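The tape line on the big table

Posted in July by Tamer Matar

I have been putting off writing about the big table for ages, mainly because it was never fit to be seen. It's a lovely warm brown thing with a proper grain to it, and it came from a house clearance in Harkness for 20 quid, which I still feel smug about. But a big table is a magnet! Post, chargers, screws that belong to something, half a roll of string (why do we own so much string?), all of it drifts to the middle and stays there for months.

So, the tape. I got the idea from a café in Gündoğdu where they'd marked out the end of the counter so the staff didn't leave cups on it, and I came home and did the same with grey tape. A big rectangle, left-centre over to the right, and the rule is that whatever you're working on goes inside it and everything else can go and live somewhere else. It took me three goes to get the corners square and the third one is still a bit off if you look from the window side.

I did try a tray first, a Gokier one, but it slid about and I kept catching my sleeve on it. Tape doesn't slide. I've had one long edge lift so far, where I lean on it, and I just pressed it back down with a spoon.

What I like most is how small jobs stay small. A little brown cardboard box stood up on end, something red lying flat off to the left of it, and I know where I am. Before, that would have been under the post by teatime.

Next is the corner with the tall light-brown panel and the dark grey fabric, which collects fluff like you wouldn't believe. I've been at it with a lint roller and I'm losing.

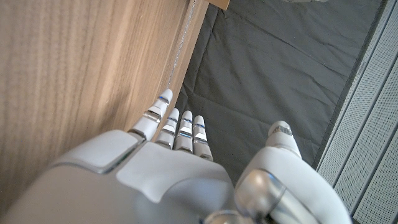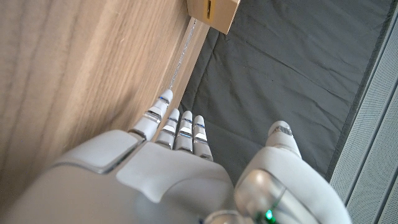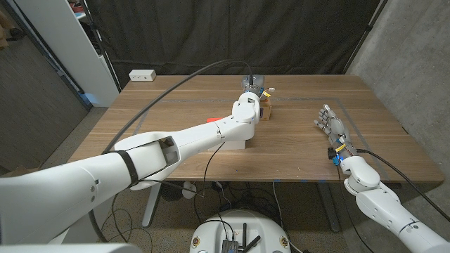 Abimbola Briggs wrote to say that tape left down all summer will take the finish off with it, and that I ought to peel it up every few weeks and wipe the wood over with a drop of warm soapy water before I put fresh down. She lost a strip of varnish off a sideboard that way and ended up sanding the whole top.

Contact | © Tamer Matar | Back to top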